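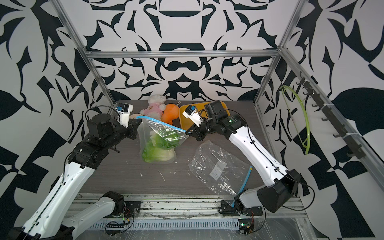 A comment left under the last entry wanted to know why we bother with bags at all, when the greens could go into the crisper drawer as they are and save everybody the trouble. Fair point for a head that gets eaten the same night! Ours don't, and bare leaves in a drawer get bumped by every jar and carrot that goes in after them.

September, bench notes, started a little after 9 a.m.

Job for the day: leafy heads out of the yellow tray, into clear bags. I've been looking forward to it all week. It sounds like the dullest chore in the kitchen and it is full of small decisions. Which end goes in first? Do you hold the bag up or lay it down? Where does your other hand go while the first one is busy with the greens?

Bags are the big clear ones from Brernico, pack of 50. I like them a lot. They're roomy, you can see what you have without opening anything, and the blue at the opening makes it easy to tell which end is which (clear plastic on a dark table is a real pest otherwise). Tirkow's are a bit stiffer and come 100 to a box. I want to try those next, side by side, same size of head.
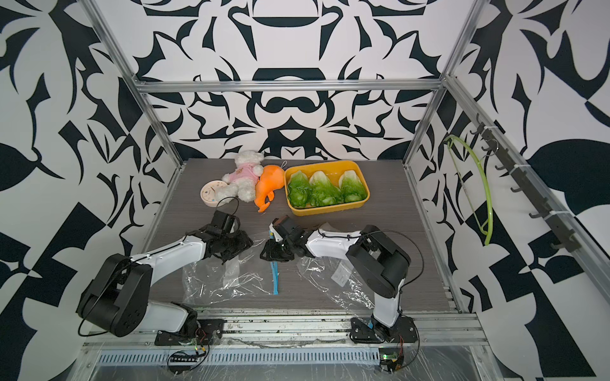

Stem first, every time, came the word back from Prorville when I sent over my draft of the steps. I had it the other way around, leaf tips first, on the idea that the narrow end would lead the way. I tried both and they're right. The stem end is firm and gives you something to push on, and the leaves fold in behind it. With tips first, the loose outer leaves spread and snag on the opening, and then you're tucking them in with a finger for ages.

The tray turns out to be half the job. With the heads lined up in a row, stems to the back, you reach in and get the same grip each time. When I just dumped them in I spent more time turning each one around than bagging it. So: row first, then bags. Writing that in big letters.

Other things I want to remember:

Rub the opening between finger and thumb before picking up a head. Trying to do it after, one-handed, is hopeless.

Lay the bag flat with the opening toward the greens and slide, don't drop. A dropped head lands on a fold and traps the plastic under it.

Loose leaves go in last, down at the side of the head. I love how neatly they fill the gap.

Press the air out gently with a flat palm. I got carried away on one and cracked a rib. Heard it go.

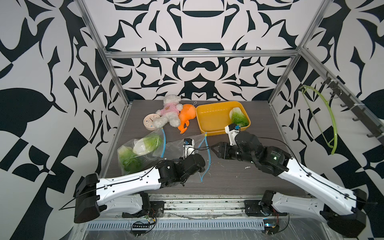
Can a bag that has come out creased be used again? If it's clean and the opening still closes, use it, and smooth it flat on the table first so the sides don't cling to each other.

Wickramasinghe's old packing sheet (page 14, the one with the coffee ring) says to lay out all the bags before touching the produce. Tried it. Good for space, bad for me, as the ones waiting their turn slid around and stuck together. Laying out only the next bag suited me much better.

Still to do: the Tirkow comparison, and one head with wet leaves against one that's been patted dry. Tray washed and back in its spot by noon.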